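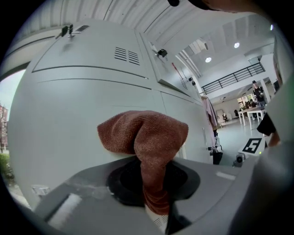 *Gray cabinet, brown knit. Grille up top, black latches along the edge.*

## Jiltlow garment cabinet, after a month of sweaters

Short version: good on knits, loud, takes up way too much floor. Bought it in May for our repair-and-resale shop in Gorthorpe, mostly for wool and chunky cotton stuff that comes in smelling like an attic.

**What I like**

The Gentle program. 28 minutes, one heavy sweater or 2 thin ones, and the ribbing keeps its shape. No stretched cuffs so far. I've put 157 pieces thru it and ruined one, a mohair thing that was half felted when it got here. My fault, skipped the care tag.

Latches are solid. Big chunky handle, easy to work with your hands full. Our old Rirkar had a flimsy plastic catch that snapped in the first winter, so this matters to me more than it probably should.

Curved panels wipe down fast. Light gray shows lint tho. Brown wool fuzz especially, ugh.

**What I don't**

- Noise. Can't take a phone call next to it.
- Lint tray is a pain. Have to crouch, it sticks, then it comes out all at once and you're wearing it.
- Manual is two folded sheets, one of them is warranty.
- Needs clear space over the vent slats, so forget putting a shelf up there. We tried. Shelf got hot, shelf is gone.

**Price**

Paid more than 2,000 with delivery. The Mtshali is cheaper and does denim just as well, maybe better, but I ran a lambswool cardigan in one at a friend's shop and it came out a size smaller. If you mostly do jeans and jackets get that one.

**Tips**

Turn knits inside out. Don't twist them going in, fold loosly and lay flat or you get a crease across the chest that takes steam to get rid of. Empty the tray every evening, not when the light comes on.

4 out of 5. Would be higher with a better tray. Will update after winter coat season if it's still running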